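Imunero Bin Station Guide
Section 4: Collecting grasp examples

Read Section 3 before you start. The arm must be homed and the camera check must have passed within the current session.

4.1 Prepare the bin

1. Set the bin against the tape marks on the table and clamp it. Push on the far wall with one hand. If the bin moves, tighten the clamp and push again.
2. Choose objects from the Vokano set. Mix hard and soft items, and include at least one with an irregular outline, such as the toy dinosaur or the grapes.
3. Spread the objects over the floor of the bin. Leave gaps between most of them. Stacked objects are covered in Section 5.

Caution: Keep hands and sleeves out of the bin whenever the arm is enabled, even when it is standing still.

4.2 Run a batch

4. Open Clistov on the station computer and select New Batch. Enter the object set and your station number.
5. Set the number of attempts. The default is 1,000.
6. Clear the table area on the arm side, enable the arm, and press Start. Watch the first 23 attempts from the operator position with the stop button in reach.

Gripper over the grapes, toy dinosaur to the left
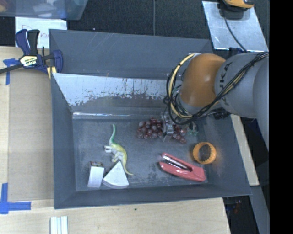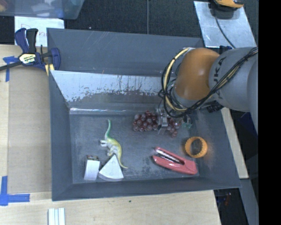
7. After each attempt, Clistov saves the camera images, the commanded motion, and a result of 1 (held) or 0 (not held). Do not edit these values during a batch. Use the Flag key to mark an attempt for review.
8. If an object leaves the bin, press Pause, wait for the amber light, disable the arm, and put the object back anywhere on the bin floor.

Note: Failed grasps are kept. The Jin trainer needs both results, and a batch with only a few failures is of limited use — do not delete them to improve the success rate.

Note: Bunched objects are often lifted by one part and dropped. Score the attempt as held only if the object is still in the fingers at the end of the lift.

4.3 Close the batch

9. Press End Batch and wait for the file count to stop changing. Disable the arm.
10. Review the flagged attempts and correct any wrong results.
11. Copy the batch to the shared drive. Batches recorded before the July software update must be converted first (see Section 7).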